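The Ribbon Box

Everything came out onto the big bed, because the big bed was the only place in the apartment large enough for one of Yvette's ideas! She had spread the blue cover smooth, white band down the middle, and the pile was already growing.

"Fornano is a whole country," she told Refugio, "and every country needs a border." The border was going to be ribbon. She had been saving ribbon since August, and she loved the satin best of all, the pinkish-brown kind with stripes down its tail.
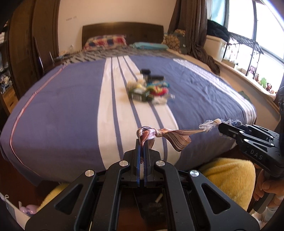

The border of Fornano, knotted at last.

Refugio said a border ought to go all the way around. Yvette said theirs would go wherever it liked, over the pillows and past the wardrobe and off to the sea (the sea was the turquoise pillow, obviously). He laughed so hard he had to sit down on the floor.

Then there was the matter of a king.

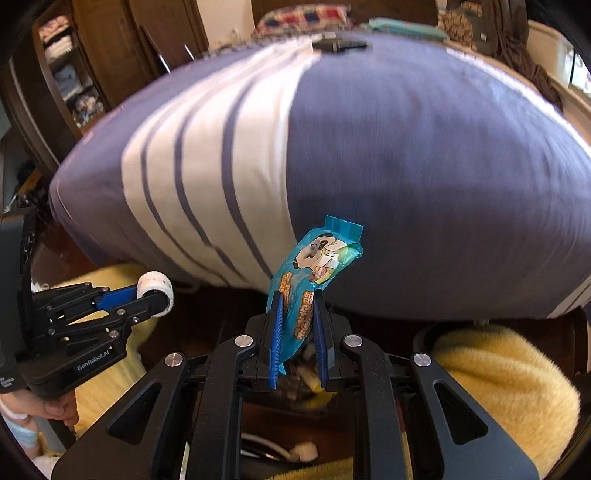
"The panda," said Yvette. "It has to be the panda! Look at that face."

So the panda ruled, 700 years at least, and his packet was never to be opened except on feast days. Refugio wanted to know when the next feast day was.

Yvette thought it over for two whole seconds. "Now," she said, and went to get a bowl.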